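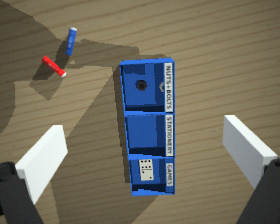 Pivis P11 portable radio repeater kit
For volunteer and regional fire brigades

Pivis would like you to believe that this is the end of the radio black spot. We sell the P11 and we think it's a decent bit of kit, but we've read a lot of brochures over the years and would sooner you bought it for what it does.

It's a VHF/UHF crossband repeater in a sealed case, with a telescopic mast, a folding antenna and a battery. You carry it up a hill, put it somewhere with a view of both sides, and crews in the gully can talk to the control point again. If your brigade already does this with a spare vehicle parked on a ridge, the P11 does the same job without tying up the vehicle. It won't make a poor channel plan any better.

What the maker says, and what we say

"All-day operation." The battery lasted 11 hours in our own run at Goodall, on a mild day with moderate traffic. Pivis doesn't define a day. On a campaign fire, with crews talking over the top of each other from first light, expect less. We'd buy the second battery before anything else on the accessories list.

"One-person deployment." True on flat ground. The case has two carry handles and no harness, and the mast travels in a separate bag. Send two people if there's any sort of climb, particularly in full structural or wildfire gear. The optional backpack frame helps, although the waist belt is on the short side and the buckle sits right where most people wear a radio pouch.

"Set up in minutes." Fair enough for anyone who has practised. The mast goes up quickly. Guying it in rocky ground doesn't, and the supplied pegs are tent pegs by another name. Bring proper ones.

"Rugged." The case seals well and we've had no water ingress reported on units sold through us. The antenna connector is the weak point. It has a screw-on dust cap with a very thin tether, and the tethers snap. We keep spare caps.

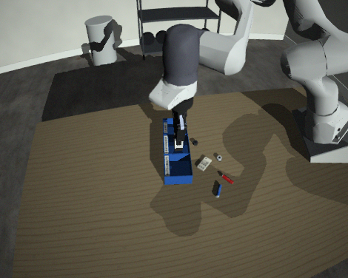 "Compatible with all major fleets." Be careful with this one. The P11 will repeat analogue and conventional digital voice. It doesn't join a trunked government network, and no amount of programming will persuade it to. Check with your radio authority before you order, and get the answer in writing. We've taken back units bought on the strength of that line in the brochure, and the restocking fee isn't something we enjoy charging.

Range

The brochure has a map with a large green circle on it. Please ignore the circle. Range depends on terrain, vegetation, antenna height and whatever your handhelds are doing at the other end. With the mast fully extended on a good site, crews at Erham held clear voice on the far side of a spur that had been dead ground for as long as anyone there could remember. Moving the kit 400 metres along the same ridge lost most of it. Siting matters far more than transmit power, and the only way to learn your own district is to walk it with a handheld on a quiet afternoon.

What's in the kit

P11 repeater in hard case
Telescopic mast with carry bag
Folding dual-band antenna and feed cable
One battery and mains charger
Vehicle charging lead
Guy ropes and pegs (see above)
Quick start card, laminated
Programming cable

The programming software is a download and runs on Windows only. It looks old because it is. Save your codeplug somewhere sensible before updating the firmware, as the update wipes it without much of a warning.

Not in the kit

Solar panel. Pivis lists one as "coming" and has done so for two catalogues. Third-party panels work through the vehicle lead with a suitable regulator, but the warranty terms are vague about it and we haven't been able to get a straight answer.

Remote monitoring. There's a subscription service called Zusia which reports battery level and faults over the mobile network. Consider where you'll be putting the repeater. If there were good mobile coverage up there, you might not be carrying it up in the first place. Some brigades with a semi-permanent site on a water tower or lookout find it useful. For portable use we'd leave it off, and we've removed it from our standard quote.

Licensing

A repeater needs a licence and the kit doesn't come with one. Most brigades operate under their parent agency's licence and have to ask permission to put a repeater on air, even for an exercise. Allow more time for this than you think reasonable. We can supply the technical particulars for the application. We can't lodge it for you.

Price and hire

Pricing is by quote, as it depends on band split and battery count. Hire is $600 per week with a $2,000 refundable bond, including one spare battery, freight not included. We encourage brigades to hire first. A fair number of them find that the black spot they were worried about can be fixed with a better antenna on the truck, and that's a far cheaper conversation. Hire charges for the first week come off the purchase price if you order within the same financial year.

Grant applications: we'll write you a plain quote with the model, contents and lead time. We won't write the part that says how many lives it will save. The maker has a template for that, and assessors have seen it before.

Servicing and warranty

Two years on the repeater, one on the battery, none on the mast. Warranty work is done at our Goodall workshop, where we keep a loan unit during the fire season. It goes to whoever asks first. Outside the season it's often out on hire, so ring before sending yours in.

We recommend a bench check each year, ideally in September before things dry out. It covers output power, receiver sensitivity, duplexer alignment, battery capacity and seals. Please send the feed cable in with the unit. It's the part most often at fault and the part most often left hanging in the shed.

Lead time is currently five weeks from order. Pivis quotes three.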